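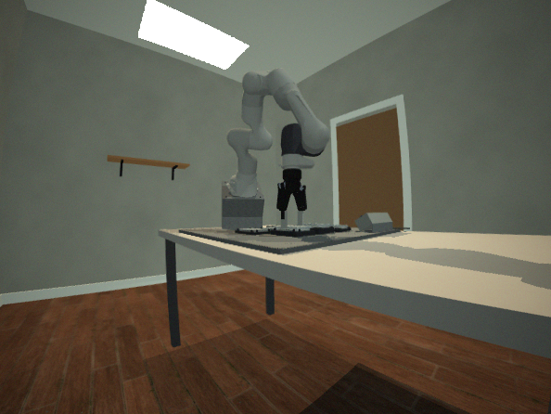 Mei-kuen Kwan reckons group assignments teach kids how to work with people they didn't choose, and that this is most of adult life, so stop whinging. She put it under my last piece and got more likes than I did. Fair enough.

But I don't buy it. Not the way schools do it now.

My daughter's history project in October. Four kids, one mark. Two wrote it, one did the title page, one was away and then wasn't away but still did nothing. All four got 70. What did the fourth kid learn? That you can. What did the two writers learn? Same thing, from the other side.

At work, if Sang-wook Hwang doesn't pull his weight at Ramar, somebody above him notices. There's a boss, there's pay. A teacher with 56 essays to mark on a Sunday night gets one poster and four names, and I don't blame her for liking that. Less marking. I would too. 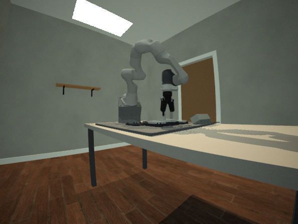

And then the shared mark goes on the report, next to the exam marks, like its the same kind of number. It isn't. One is what you know. The other is who you got sat beside.

Anoma Jayawardena taught year nine for years and did it differently. Group does the reading and the arguing together, then everyone goes off and writes their own page. Own name, own mark. Kids still had to put up with each other. Still had rows about who had the book. Nobody's grade was riding on Florencio Campos remembering his USB.

Costs more time, yes. So ask for fewer of them. Two proper ones a year instead of one every fortnight in every subject, which is where we are at Carkatetti and I beleive most other schools round here.

I'm all for kids learning to get along. They do it at lunch, at footy, on the bus. Just mark them for their own work. Anyway, parent night is next week, I'll be up the back with my hand up.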